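Temba Quit Smoking Project
Progress report to the Brallness Community Health Fund
Second reporting period

We're really pleased with how this period has gone, and there is a lot to tell you. The short version: the evening groups are full, the text message service is running properly at last, and we have spent $3,505 of the money set aside for nicotine patches and gum.

Groups

When we last wrote, we had one group meeting at the Vedenine neighbourhood centre and a waiting list we didn't know what to do with. We now run 4 groups, and 132 people have come to at least one session. The Sunday group was a bit of a gamble (who wants to talk about cigarettes on a Sunday?) and it has become the busiest of the lot. Shift workers like it, and so do couples who are trying to quit together.

Of the people who set a quit date, 21 have told us they've gone the full length of the program without a cigarette. We haven't got breath test results for all of them yet, so please treat that as self-reported for now. Plenty of others have cut down a long way, and several who slipped came back the very next week, which delighted us. We've changed our sign-in sheet so that coming back after a slip is counted properly. The old one made people look like dropouts.

Text messages

Mititent, the message system we chose with your help, was slow to set up. The first batch went out at the wrong time of day and we heard about it! Messages now go out in the late afternoon, when people tell us the cravings are worst, and anyone can text back for a call. The wording has been rewritten in plainer language. We dropped the ones about tar and lungs after group members said they already knew all that and would sooner have something to do with their hands.

Patches and gum

Demand for gum was higher than we planned and demand for patches lower. We'd like your okay to move the unspent patch money across to gum and lozenges. The total wouldn't change.

What hasn't worked

The lunchtime drop-in was quiet and we've stopped it. Getting younger people through the door is still hard, especially those who vape and don't think of themselves as smokers. We've started talking with the college about holding a session on campus - no firm answer so far.

Next period

We'll keep all the groups going, finish the breath tests, and try a follow-up call to everyone who has left the program. We'd also like to train a few past members to help lead sessions, and there's no shortage of people keen to do it. The revised budget will come to you separately once the gum prices are confirmed.
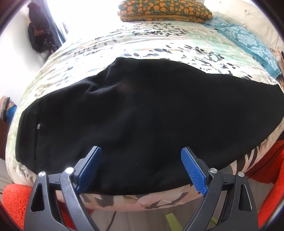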